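Clothes folders wanted in Nirville, Wednesday mornings

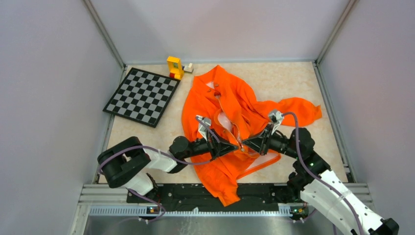
Birno is looking for two people to fold and sort second-hand jackets and shirts for our shop at Filtholm. You will close the buttons, lay the sleeves flat and put aside what needs mending. Experience is not necessary — we will show you our way of folding. The work is paid and begins in May. Please write some lines about yourself to Houda Belhaj, room 232.

2 comments · 100 shares

Contact Birno, Farías building, Nirville | Back to top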